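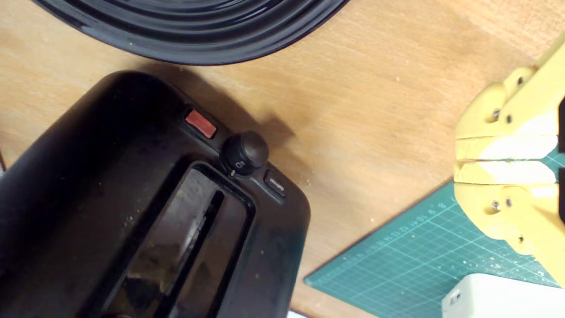

Hasley two-finger gripper, yellow, over the bench next to a pop-up toaster.

Hasley Two-Finger Gripper, Printed, with Bench Rules Pack
Sold by Drundorier
Part no. HG-344
Colors: yellow, gray (gray on back order until April)
Ships from Mesden

Overview
Specs
Bench Rules
Spares
Shipping and returns

Overview

Light gripper for small arms. Countertop work: switches, knobs, lids, bread, packets, cables. Comes assembled. Also comes with the Bench Rules Pack, a printed card plus the long version as a file, and this page has most of it because people keep asking for it before they buy.

Not for machine tending. Not for outdoor use. Not for anything with a blade. If you need a gripper for a shared floor with people walking through, look at the Bowen line, different product, different paperwork.

The short pitch: two fingers, pads you can swap with a hand screwdriver, body that gives before your appliance does. The finger is the cheap part. Break that one.

Specs

Fingers: 2, parallel
Max opening: 28 mm
Body: 3D-printed
Fasteners: metal screws, all reachable from the front face without pulling the gripper off the arm
Pads: push-on, supplied as a pair
Pad life: replace at 1000 closes or first visible tear, whichever comes first
Mount: Hasley plate included. Bowen plate sold separately
Power: from the arm. No seperate supply needed on Hasley arms. On Bowen arms, see the wiring sheet

No water rating. No food contact rating either, so what the gripper handles doesn't get eaten.

What's in the box

Gripper, assembled
One spare pair of pads
Spare screws
Screwdriver
Mount plate
Bench Rules card, laminated

Bench Rules

These are our house rules, used at Drundorier on every bench with an arm on it. They don't replace your site's safety rules or whatever the law says where you are. Do your own risk assessment. Write it down. Keep it near the bench, where the person running the arm can read it.

1. Before power

Stop button within reach of the person seated at the bench. Press it once at the start of every session and see that the arm halts. If it doesn't, session's over.

Check every screw on the gripper. Finger tight is not tight. Do not use thread glue on the printed body, it crazes the plastic.

Look at the pads. Torn, shiny, or sitting crooked, swap the pair. Never one pad on its own, the fingers will close off center and you'll chase it for a whole morning.

Close the fingers slowly on nothing. Tips should meet flat. If one rides up over the other, back to the screws.

2. The table

Mark out the work area. A cutting mat with a printed grid does the job well, and you can write down where things went in squares if you have to set up again later. Tape the mat if it creeps.

Wipe down between sessions. Bits on the mat get into pads and then you have a grip problem that isn't a grip problem. Brush first, damp cloth second, let it dry. No compressed air, it blows crumbs straight into the joints.

Anything the arm isn't supposed to touch goes out of reach or gets written on the setup sheet. Chargers and cables too.

3. Household appliances

Biggest section on the card. Most of our support mail is from here.

Unplugged by default. Practice runs on buttons, knobs and slots don't need mains power. Only plug in when the run really calls for it, and then somebody stays at the bench the whole time with a hand near the stop.

Never send fingers into a bread slot on an appliance that's plugged in. Doesn't matter if it's switched off. Doesn't matter if it's just a quick one. Set the arm limits so the tips stay above the rim and lock them.

Heating appliances that have been on: 30 minutes unplugged before the gripper goes near. Printed parts soften. A soft finger bends and then sets bent.

Buttons: press with the flat of the closed tips, not the corner. Come straight down. Lowest force that works.

Knobs: center the grip first, then turn. If the knob stops, you stop. Don't let the arm look for extra travel that isn't there. Printed lettering on buttons rubs off under pads, so if you need the labels for a camera, press beside the text.

Keep the appliance from sliding. Non-slip sheet under it. Don't clamp the housing, cheap ones crack.

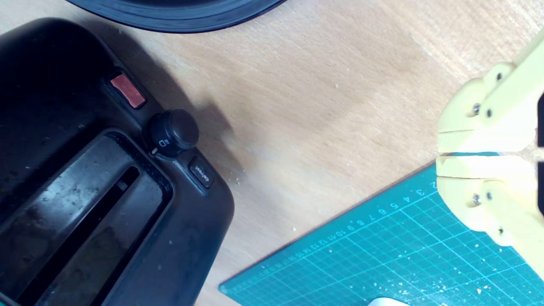

Closed in to a narrow gap, tips above the corner of the mat. Red button, knob and defrost button at left.

4. While it's moving

Hands out of the marked area. All hands. If you need to move something, pause the arm, move it, hands out, say "clear", resume. Yes even if you're on your own, it stops you from skipping it.

Approach slow, last bit slower. We use two speeds on the bench, one for travel and one for anything near an object. Set both at the start and leave them. Changing speed mid-session is how you get a knob through the housing.

Gap check before any close on something rigid. Pause above the part, look at the space between the tips, compare to the part. Sounds fussy. Takes a second.

No reaching past the arm to press a button it missed. Log a miss, reset, go again.

Loose sleeves, lanyards, long hair: tied, tucked or off.

5. After

Arm parked, fingers open, power off, in that order. Fingers left closed flatten the pads overnight.

Log sheet: how many closes, any misses, any contact that wasn't planned. Unplanned contact gets a line even if there's no mark on anything. You'll want those lines when a finger goes.

Cracked print lines near a screw hole mean the finger is done. No superglue. It holds for an afternoon and then throws a chip across the bench.

6. Changes

New object on the bench, new line in the risk assessment. New pads from a different maker, redo the force check. New firmware on the arm, redo the stop check and the limits, since some updates set limits back to default. Check them before the first move.

Good to know before ordering

The 28 mm opening is measured with pads on. Without pads you gain a little, but don't run it without pads.

Yellow and gray are the same part. Yellow shows up better in overhead footage over a dark appliance. Gray hides scuffs.

Printed surface has visible layers. That's the finish. Sanding is fine on the outside of the body, leave the joints and the pad seats alone.

Screws are not self-tapping replacements from the hardware store. Use the ones in the bag or order more, wrong pitch strips the print on the frist turn.

Spares

Pad pair
Finger, upper, with screws
Finger, lower, with screws
Screw bag
Hasley mount plate
Bowen mount plate
Bench Rules card, laminated, extra copy
Setup and log sheets, pad of 30

Shipping and returns

In stock items leave Mesden next working day. Unused grippers can come back with all screws in the bag. Used pads can't be returned. Print defects: send us a picture of the part with the batch label showing, we'll swap the part. Cracks at a screw hole from overtightening aren't covered, the supplied screwdriver is short for a reason.

Bench Rules Pack can be copied for use inside your own lab or shop. Please leave the part number on it so people know which gripper it was written for.

Related items: Bowen mount plate, Hasley non-slip sheet, gridded mat, stop button with long lead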